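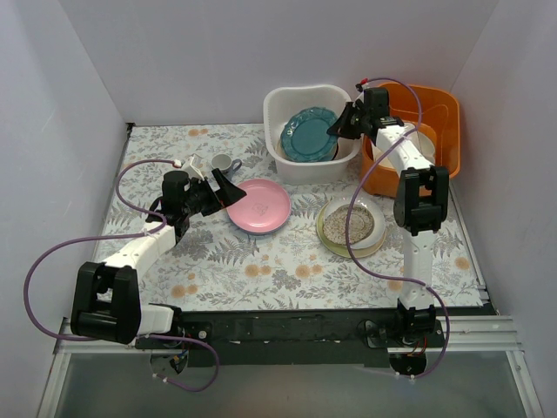

Stullgate 4 Indoor/Outdoor Basketball

I've been selling basketballs out of my shop in Plemdale for years, and the Stullgate 4 is the one I take to my own pickup games. It's a composite ball with deep channels, so you can find the seams fast when you catch on the move, and it doesn't get slick the second your hands start sweating (mine always do!).

My buddy Krum Hodžić coaches a youth team and bought a bag of these in January. His kids play on rough blacktop half the time, and he says the grip is holding up fine – the logo, not so much.

A couple of things to know before you order. It ships deflated, and the pump isn't included. Give it a day after you air it up, then top it off. Also, it feels a little stiff for the first few games. I like that, but if you want a soft ball right out of the box, go with the Dellness instead.

Size: 7 (men's), 6 also in stock
Cover: composite
Item number: 2654
Price: $79

Team orders get a discount – just email me with how many you need and I'll write back with a quote, usually by 4 p.m.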